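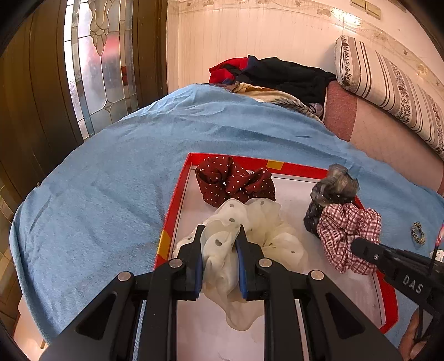
Teaching a gripper to sort soft hair ties – how do you pick them up the same way twice?

Posted in: Home and Hobby Robotics > Teaching by Demonstration

tandunham

Hello everyone, and thank you in advance for reading, because I do tend to go on a bit. I've been recording demonstrations with a pair of hand-held grippers, one in each hand, and the task is sorting scrunchies out of a tray. The photo at the top shows the sort of thing I mean, with the cream see-through one pinched between the blue pads and the maroon polka dot one sitting just behind it. The idea is simple enough. Pick up one scrunchie, carry it over to the cloth, set it down, go back for the next.

I did blocks and cups first, back in February, and those went so nicely that I thought I had the hang of this. Then I moved on to fabric and everything fell apart. When I replay my recordings on the arm (I train a small policy overnight and try it in the morning with my coffee), it does fine on the satin kind and makes a mess of the sheer kind. It closes on thin air above the fabric, or it catches only one layer and drags the whole thing across the tray, or it grabs two at a time because they were overlapping.

I have 1,154 demonstrations so far, which felt like a lot of evenings! A friend at my hobby club says I need 3,000 before I'm allowed to complain. Is that really the answer, just more of the same? Or am I doing something with my hands that I shouldn't be? I'll admit that I don't always pick them up in the same place. Sometimes I go for the middle, sometimes for whichever ruffle is closest, and if I miss I give it a little poke and try again without stopping the recording.

Any advice is welcome, even if it's "start over." I'd rather hear it now than at 3,000.

Rarance

Welcome, and please don't start over! I did the same job with socks and kitchen cloths for most of a winter, and I think you've already put your finger on the trouble in your second to last paragraph. When you pick the middle one time and the nearest ruffle the next, the policy learns a bit of both, and what it does on the day is reach for a spot halfway between them. With a block that hardly matters, as halfway is still on the block. With a floppy ring of cloth, halfway can easily be the hole.

So my first suggestion is to choose one rule and stick with it. Mine would be to go for the most bunched-up part of the ring, with the fingers on either side of the gathers, very much like the grip in your photo. A thick bunch gives the pads something to press on. The outer ruffle of a sheer scrunchie is only a layer or two of fabric, and it will slide or fold over before the fingers are properly closed.

My second suggestion is to slow down at the very end. Most of us move at one steady speed when we demonstrate, because it feels tidy, but the last little stretch before closing is where all the learning is. I come down, I pause for one breath, I close, I pause for one more breath, and then I lift. It feels silly for the first evening and after that you stop noticing.

About the poking – keep it, but keep it on purpose. A recording where you miss, back up to a clear height, and come in again is worth having, as it shows the arm what to do when things go wrong. A recording where you nudge and fiddle down in the fabric for a while mostly teaches it to nudge and fiddle. I went through my own pile and set aside the fiddly ones, and the arm was better the next morning with fewer recordings than it had the day before. I was so pleased that I called my sister.

One more thing, on overlapping pieces. In your tray the plaid one is lying partly over the black one, and that is a good, honest starting layout that you'll want plenty of. But decide on an order. I always take the top piece first, and I never reach for one that is pinned under another. If your order wanders, the arm will try to pull from underneath sooner or later, and then you get your two-at-a-time problem.

Good luck, and do come back and tell us how it goes. I have a soft spot for cloth.

jibrin_workbench

more light. sheer fabric on a white tray is about the hardest thing you could give a camera. try a darker tray bottom for a few sessions and see if the misses drop. if they do it was never your hands

also clean the pads

Colo

I agree with nearly all of what Rarance wrote, so I'll only add the part I had to learn the slow way, which is how you lay things out between recordings.

For a long time I put the pieces back in the tray more or less where I had found them, without meaning to. My hands had a habit. The arm then did beautifully as long as the pieces were in those spots, and was quite lost if a guest had moved one. Now I scoop everything up, give it a gentle shake, and let it fall. If one lands hanging over the rim, I leave it there, and I leave the odd one that lands on the cloth too. The policy has to see those, and you will be surprised how differently your own wrist moves when the rim is in the way.

I also record in short sets. After 8 in a row I put the grippers down, stretch my fingers and shuffle the tray. My late-evening recordings used to be noticeably sloppier than the early ones, with the second hand drifting in over the tray while the first was working. If you only need one hand for a pick, choose where the other one waits and bring it back to that same place every time. Otherwise the policy is given a different resting hand in every recording and has to work out for itself that it doesn't mean anything.

As for the 3,000, I wouldn't worry over it yet. Take a small batch done carefully by one rule, train on just that, and compare it with the full pile. That will tell you more than another month of evenings would. When I did this with dish towels I needed 4 tries to settle on a rule I could follow without thinking, and the first three were too fussy for a tired person.

I'm on the fence about the dark tray, by the way. It may well help, but if you mean to use the light one in the end, mix the two so that the arm doesn't come to depend on the background.

tandunham

Thank you all so much, this is more than I hoped for. I went back through a handful of recordings last night and oh dear, the fiddling. There is one where I poke at the same ruffle for what feels like forever. I'm going with the bunched part, top piece first, one breath before and one breath after, and I'll shake the tray out between sets. The pads have been wiped as well, jibrin! I'll post again once the small batch is trained.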